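Opinión > Boxeo > Jueces

Lectura: 2 minutos

El boxeo aficionado debería publicar las tarjetas tras cada asalto. En el torneo de Tagle, en mayo, Raimo Juntunen perdió por un punto y se enteró al final, como los 533 que estábamos allí. 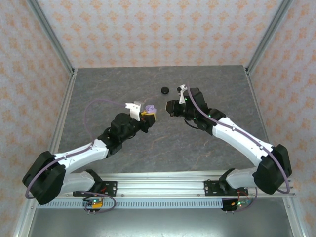

Un púgil que sabe que va perdiendo arriesga más. El que va ganando se moverá, sí —ya lo hace ahora—. Lo feo es el tanteo eterno, dos brazos tendidos uno hacia el otro, y la tarjeta en secreto.

Contacto | © Prenow | Volver arriba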